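Do you really need to oil a cutting board every month?

Posted February 20, 2026
Filed under: Kitchen, Claims I Have Doubts About

I bought a bottle of cutting board oil last August and I have been annoyed about it ever since. It was Prellov, the one with the cork stopper, and it cost $16 for a bottle that would fit in a coat pocket. The label told me to apply it monthly "for the life of the board." I read the back twice looking for what was in it. Food grade mineral oil. Nothing else.

You can get food grade mineral oil at the drugstore, in the laxative aisle, in a bigger bottle and for a lot less money. It does the same job. The people who sell the nice bottle will say theirs is thinner, or soaks in better, or has been filtered for wood. Maybe so. I'd like to see somebody rub both into the same board and pick out which half got which, blind. I tried it at home with my eyes open and couldn't.

But the price bothers me less than the schedule. Every article on board care gives you one, and no two of them agree. Once a month. Once a week for the first month and then once a month. Whenever it looks dry. I spent an evening trying to find where the monthly rule came from and got as far as other articles with the monthly rule in them, several of which had a link to buy oil at the bottom.

Wood does dry out, I'm not arguing with that. A board that gets washed every day and lives next to a radiator will go pale and fuzzy, and sooner or later it may split. Oil slows that down. What I doubt is that a board you use for a sandwich and a tomato needs the same care as one that gets scrubbed three times a day, and that both need it on the first of the month like rent.

So I stopped. I have 2 boards, a maple one I use for everything and a smaller one for onions and garlic. I oiled the maple one when it looked thirsty and left the onion board alone entirely, from August until now. The maple one looks fine. The onion board looks like an old onion board. It's a bit gray in the middle and it smells of what you'd expect. It hasn't cracked or warped and it still sits flat on the counter. I know that's one kitchen and one winter, so take it for what it is.

Then there's the cream. Zulteo makes a beeswax "board conditioner" that you are supposed to put on after the oil, as a second step, to seal in the first step. I was given a tin. You rub it on, wait 15 minutes, buff it off with a cloth, and then the cloth is ruined. The board did have a nice shine. The shine lasted until I washed it, and I wash my boards after I use them, so I got one evening out of it. If you have a board that hangs on a wall and never meets a knife, go ahead, it'll look lovely.

I have the same problem with the lemon and salt business, though I'm less sure of myself there. You've seen it everywhere: coarse salt on the board, half a lemon as a scrubber, and the wood comes up "like new." I've done it plenty of times. It does help with smell. With stains I think most of what you see is the scrubbing, and you'd get nearly the same result with salt and a wet sponge, and you'd still have a lemon. Deep stains don't care either way. Beet juice stayed exactly where it was on mine until it faded by itself weeks later.

A word about bamboo, because people ask. Bamboo is a grass, and the boards are made of strips glued together. A lot of sellers claim it doesn't need oil at all, and others will sell you special bamboo oil. They can't both be right. The one I used to own got oiled whenever the maple one did and went rough along the edges anyway. I blame the dishwasher, which was my own fault.

What I do now is boring. Wash with hot water and a drop of soap, both sides, even if only one side got dirty. Stand it on edge to dry. Don't soak it and don't put it in the dishwasher. If water stops beading and the wood looks chalky, put some drugstore oil on at night and wipe off the extra in the morning. I don't keep track of dates.

If you've got a board that fell apart from lack of oil, and you're sure it was the oil, write and tell me. I mean it. I'd want to know where it was kept and how it was washed. So far the broken boards I've heard about had all been left in a sink.

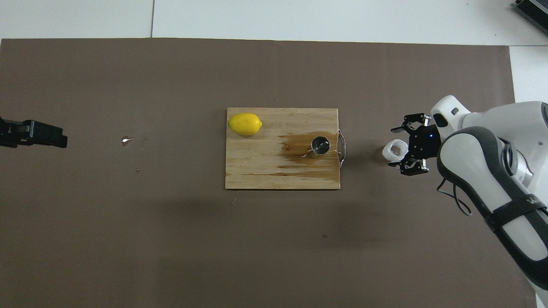 Next up: knife sharpeners

I've got a Lendatik pull-through on the counter that promises a "factory edge" in two strokes. The factory must have low standards. I'm giving it until the end of the month on my cheapest knife before I let it near anything I like.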